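Search this site Search Enter keywords

Community | Getting Around | Sanport & District

Kesura is back on the water, and Sanport turned out to meet her

The little passenger ferry Kesura is carrying people across the mouth of the Ren again, and if you were anywhere near the harbour on the long weekend you'll have heard the horn. She sounded it on every single departure. Dogs barked, kids yelled back at it, and somebody on the Skuvotstead side answered with a trumpet.

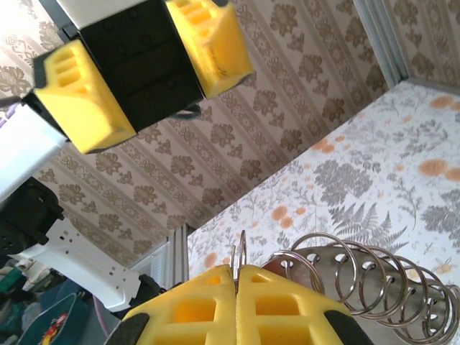

Armindo Ramalho
Community Reporter

It has been two summers without a boat. When the old operator gave up the licence, the trip from Sanport to Skuvotstead went from a short hop over the water to a long drive up to the highway bridge and back down the other shore, past the gravel pit and the fairgrounds. Plenty of people simply stopped going. Skuvotstead's bakery lost its Sanport regulars, the Sanport rink lost half a peewee team, and a good many grandparents on both sides learned more than they ever wanted to about video calls.

Well, that's over! Over the three days of the holiday weekend, Kesura carried 1,072 foot passengers, plus bikes, strollers, one cello and a very calm goat on its way to the fall fair. The crew had hoped for a busy Saturday and a quieter Sunday. Sunday was busier.

"I thought we'd get the folks who signed the petition and then a bit of a lull," said the skipper, who grew up in Skuvotstead and took the ferry to high school every day for four years. "There was no lull. I ate my sandwich at five o'clock."

That petition, for anyone who missed it, gathered 1,638 signatures between the two communities after it went up in March. Copies sat on the counter at the hardware store, at the curling club and in the waiting room of the Skuvotstead clinic, and they filled up in every colour of ink going. By the time the bundle reached council it was too thick for a stapler, and the clerk tied it with kitchen string. It's still tied. I asked to see it last week and she brought it out like a birthday cake.

Council agreed to a trial season on the strength of it, with the harbour authority waiving the berth fees and a small operating grant covering the fuel. The last $4,000, for new life jackets and a repaired gangway, came from a single evening of fiddle music and chowder at the Legion. I was there, and I can tell you the chowder ran out before the fiddlers did.

So how does it work? The boat leaves from Berth 2 in Sanport, down the ramp beside the old ice house, and lands at the government wharf in Skuvotstead. Weekday crossings start at seven in the morning to suit shift workers and students, with a break after lunch and the last boat home in the early evening. On weekends she starts later and runs later. You can pay cash or card on board. Children under six ride free, and so do bikes, at least for the trial. Masks are required in the cabin but not on the open deck, where most people wanted to be anyway.

And who could blame them? From the deck you get the whole sweep of the river mouth, the sandbar with the seals on it (bring binoculars) and the backs of all those houses you've only ever seen from the street. A woman beside me on the Saturday noon boat had lived in Sanport for thirty years and found out, halfway over, that her neighbours have a sauna. She was delighted. She has already decided to be friendlier.

Kesura herself has come through the layup looking terrific. She spent both winters under cover in the yard at the head of the harbour, where the hull was scraped, patched and repainted in the same dark green as before, with the cream stripe put back where it belongs. The engine is the old one, rebuilt. The benches are the old ones too, and if you carved your initials into one back in the day, go and look, because they've been sanded lightly on purpose. I found mine. My mother, if you are reading this, it was a long time ago.
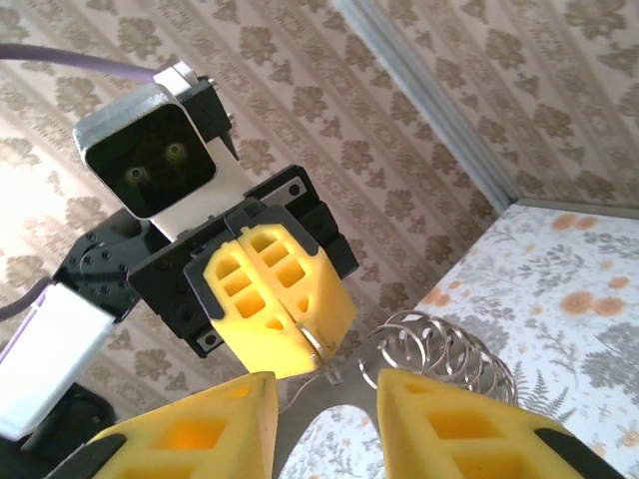
Purple cable and patterned wallpaper, Skuvotstead.

Over in Skuvotstead the return of the boat has set off a small flurry of its own. The bakery has gone back to opening on Mondays. The café at the top of the wharf, shut since the last sailing, has its shutters open and a hand-lettered menu, and the owner says she'll stay at it until the first hard frost if the boat does. The bike shop is renting again. There is talk of moving the Thursday market down to the wharf lot so that Sanport shoppers can step off, fill a bag and step back on without climbing the hill, and I'd like to put in my own vote for that. The hill is a beast.

Sanport gets its share as well. The library has had a run of new cards from across the water, and the rink manager told me the peewees are back up to a full bench for the coming season. The high school's band teacher, who lives in Skuvotstead and has been driving the long way round since the service stopped, says she gets back nearly an hour every day. She plans to spend it asleep. Her trumpet section, it should be said, is under suspicion in the matter of the horn.

There were a few wobbles. The Saturday afternoon boat left late after the card reader lost its signal, and the lineup on the ramp needed a bit of sorting so that people with mobility aids could board first. There's now a marked spot for that at both ends, with a bench. A couple of readers have written in to say the printed schedule at the Sanport ramp is hung too high to read comfortably, and the harbour office promised me it would come down a foot or so this week.

The trial runs until the end of October, weather permitting. What happens next spring depends on ridership, fuel prices and whether the province comes through with money for small crossings, and council won't look at the numbers until the boat is laid up again. Several people on the dock told me they intend to ride as often as they can, just to fatten up the count. One retired couple has been across and back every day so far. They don't get off. They bring a thermos.

A public information evening on the ferry will be held on 14 September 2021 at the Sanport community centre, doors at half past six, with the skipper and the harbour office on hand for questions. Skuvotstead residents can come over on the late afternoon boat, and a special sailing will take everyone home again when the meeting wraps up. Bring a jacket, it's cool on the water after dark. If you have old photos of Kesura or of the ferries that came before her, bring those too, as the library would love to scan them for its winter display.

Schedules are posted at both wharves, at the two post offices and in the window of the hardware store.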